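Burkero Holen Clamp-On Desk Lamp: a long review from a slow knitter

I put off buying a proper lamp for years. I knit mostly after supper, and for the longest time I made do with the overhead light and a little reading lamp that had belonged to my aunt, and if you have ever tried to pick up dropped stitches in navy wool under a yellow bulb you know exactly how that went. My friend Shiyu Feng finally got tired of hearing me complain and sent me a link to the Holen, which is the middle one of the three clamp-on lamps Burkero sells. I paid $88 for it in July and have used it nearly every evening, so I feel ready to say something useful!

First, the clamp. It opens wide enough for my old oak table, which has a thick lip that defeated the last two lamps I tried. There's a felt pad on the upper jaw but only hard plastic on the lower one, and I wish they had padded both. I cut a scrap of wool felt and tucked it in there myself (a swatch from a failed cardigan, so it finally earned its keep). Once it's tightened down it doesn't budge, even when the cat walks past and leans on it, as she does every single night.

The neck has two joints and a swivel at the head. Out of the box the lower joint was so stiff that I thought I'd gotten a bad one, and I was a bit nervous about forcing it. It loosened up after a week or so of moving it back and forth, and now it stays where I put it, which I can't say for my sister's Nunberg. Hers droops. She props it up with a paperback and says she doesn't mind, but I would.

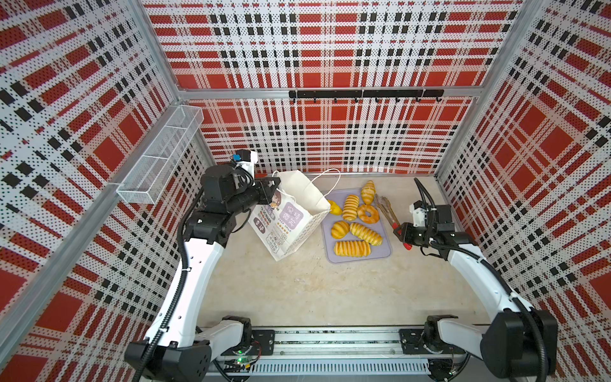 Now for the light itself, because that's what you're paying for. You get three color settings and a dimmer that runs smoothly all the way down. I leave mine on the middle setting for wool and switch to the cool one when I'm sewing or matching thread. The difference with dark yarn is enormous. I finished the sleeves on a charcoal pullover that had been sitting in a bag since last winter, and I only had to rip back once, and that was my own counting and no fault of the lamp. The warm setting is pretty, a sort of late afternoon color, but I find it too soft for anything except reading.

The buttons are on the back of the head, where you can't see them, and they all feel the same. I still hit the color button when I want the dimmer. A little raised dot would have solved that. The lamp does remember the last setting you used, and I'm grateful, though it forgets if you unplug it.

The cord is my one real complaint. It's short! Mine reached the outlet with nothing to spare, and I ended up with an extension cord running behind the bookcase. I wrote to Burkero to ask if they sold a longer one and got a friendly reply in two days saying they didn't. So measure before you order.

I did look at the Xia before settling on this one. It's cheaper and it has a bigger head, and if you spread out quilt pieces you might be happier with it. It sits on a round base, though, and my table is already full of pattern books, tea and cat. The clamp decided it for me.

Things I'd tell a friend: tighten the clamp by hand and stop there, wipe the head with a dry cloth, and give that stiff joint some time before you send the lamp back. I had the box taped up and ready by the front door on day three, and I'm very glad I was too lazy to drive it to the post office.

Four and a half stars from me, with the half taken off for the cord.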